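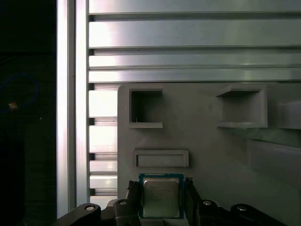
Ondale Consumer Panel – Members' Diaries

8/31/24

Went to the Tudonska prize draw at the Ondham shop after all. They have been running it since January: buy 2 cartons of the fortified oat drink, post the tokens, and you might win a year's supply. Mehrangiz Ahmadpour has sent in so many tokens that her postman asked after her health. I sent one lot, mostly to see whether anybody would write back. They didn't.

The poster promises "stronger bones for the whole family". Stronger than what? I read the carton while the manager hunted for the microphone and it says 300 mg of calcium a serving, with a serving being a glass bigger than any I own. Roughly 470 entries, he told us. Arash Shirazi asked how many of those came from the same kitchens and got a leaflet.

Ticket 259 won. A woman from Worku way, very pleased, and I clapped with the rest. Where she'll keep it all I don't know – they deliver it in one go, according to the small print, and the date on my carton was only five months off.

Chrysanthi says I'm sour because I lost. Perhaps. The stuff has gone up 20p since the posters appeared and I mean to ask about that at the next meeting. Must find the old receipt first. Tried the drawer, no luck.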